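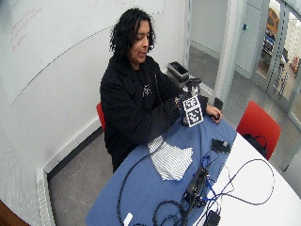
About Nalline

Nalline is a training and test house for handheld grippers, bench robots and the recording equipment that goes with them. We teach technicians and school staff to set up, calibrate and operate this equipment, and we test setups for small firms that do not have a room of their own for it. The work is done at tables, in small groups, with the cables out where people can reach them.

The company was started by Silvia Šimek and Sudheer Chettiar, who had both spent years installing packing line controls and had grown tired of training people from slides. The first courses were held in a rented classroom. We now have two teaching rooms, a bench shop and a storage room on one floor.

What we do

Courses. The basic course covers power and data wiring, marker tags, camera placement, recording and file checks. The second course covers cloth and other soft items, which are harder to handle than boxes and need more practice from the operator. Each course ends with a working session in which the trainee records a full set of runs, checks them and writes the log.

Testing. Clients send us a setup or bring it in. We run it to a written plan and return the recordings, the log and a fault list. We do not repair client equipment unless the repair is in the order.

Open days. Twice a year we run the rooms as we would on a working day and let visitors in. Details are given below.

The open day

The open day is held in April and again in August. Doors open at 9:30 a.m. and the last group starts at 3 p.m. Each visit lasts 55 minutes and is led by a member of the teaching staff. Groups hold up to 100 visitors over the whole day, split by time slot, so booking is required. There is no charge.

A visit has four stops.

Stop 1, wiring. Sabina Kováčik lays out a complete setup on the bench and connects it in the order we teach: power, data, handheld unit, recorder. She then pulls one connector and asks the group to find the fault from the status readout alone. The fault is changed for each group.

Stop 2, markers. Square black-and-white tags are used to work out the position and angle of a tool from a camera view. Visitors can move a tagged tool by hand and watch the position values change on a monitor. The stop also covers the common causes of bad readings: glare, a bent tag, a tag printed at the wrong size, and a thumb over the corner.

Stop 3, cloth handling. Tsz-kin Tsai folds, opens and moves a piece of cloth with a handheld unit while the run is recorded. The cloth is then passed to visitors, who may try the same task. Most people close the jaws too early on the first run and pick up two layers. The recording is played back at reduced speed so that the group can see where the grip was made.

Stop 4, log and review. The run from stop 3 is checked against the log sheet. Runs are marked as kept, repeated or dropped, and the reason is entered in a fixed list of codes. Visitors who plan to buy recordings from any supplier should pay attention to this stop. A recording without a log is of little use to the person who has to work with it later.

Questions can be put at any stop. Longer technical questions are best kept for the bench shop, which stays open to visitors until 4:30 p.m.

Rules for visitors

Bags stay off the floor in the teaching rooms. Cables on the tables are live and must not be unplugged by visitors. Loose sleeves should be kept clear of moving jaws. Children under twelve are welcome with an adult but cannot operate the units at stop 3. Photographs are allowed in the teaching rooms and not in the bench shop, where client equipment is kept.

Rooms and equipment

Both teaching rooms have whiteboards, large tables and step-free access. Tables are covered with plain colored cloth for handling work, so that the background is the same from one run to the next. Each table is issued with its own set of cables, adapters and tags, and the sets are not mixed.

Our course log software is called Priva. It was written in-house and is supplied to trainees at the end of the basic course. The current code list in Priva has 356 entries, most of which a new operator will never need. The short list is printed on the back of the log sheet.

The bench shop has a soldering area, a cable test station and a calibration table. Brultar, the workshop next door, cuts our mounting plates and tag holders. Mateos supplies the spare jaws and fingertips used on the courses.

Staff

Silvia Šimek, director. Responsible for client testing and contracts.

Sudheer Chettiar, head of training. Wrote the basic course and still teaches the wiring section when Sabina is away.

Sabina Kováčik, instructor, wiring and bench work.

Tsz-kin Tsai, instructor, handheld units and cloth handling.

Nithin D'Souza, software and records. Maintains Priva, the file store and the booking system.

School and company visits

Groups that cannot attend an open day may book a separate visit during term. The content is the same, with a longer period at stop 3. A group needs one contact person, a list of names and a note of any access needs. We can also bring stops 2 and 3 to a school or a company site if a room with two large tables and four wall outlets is available. Setup takes one hour and the room should be free for that time.

Bookings for open days and group visits are handled by Nithin D'Souza through the form on the Visits page. Places for August are released in June.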